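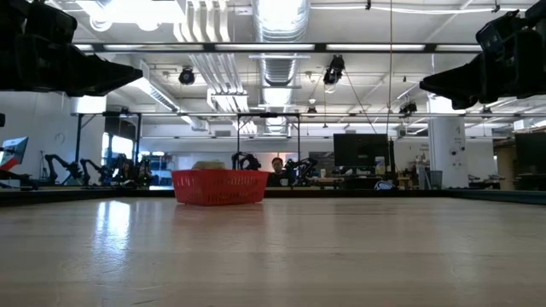

Can a machine clear a table of small packets yet?
Slowly, and with someone close at hand.

Packets are a fair test of a shop-floor chore. They are light, they crumple, and they never lie the same way twice. Lusdale's target is 32 packets in the bin without a person stepping in. 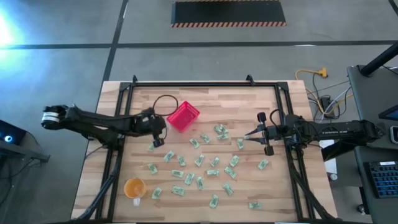 Edith Correa puts the current limit at 13 – after that, grips start to slip on folded ends. Household sorting is further off. A drawer at home holds more kinds of object than any packing line.
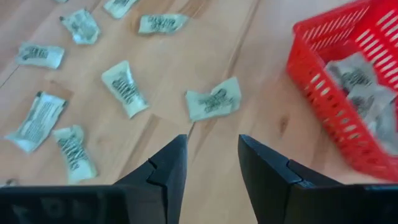 Sachets and red basket, from the gripper.

Contact Lusdale | © Lusdale | Back to top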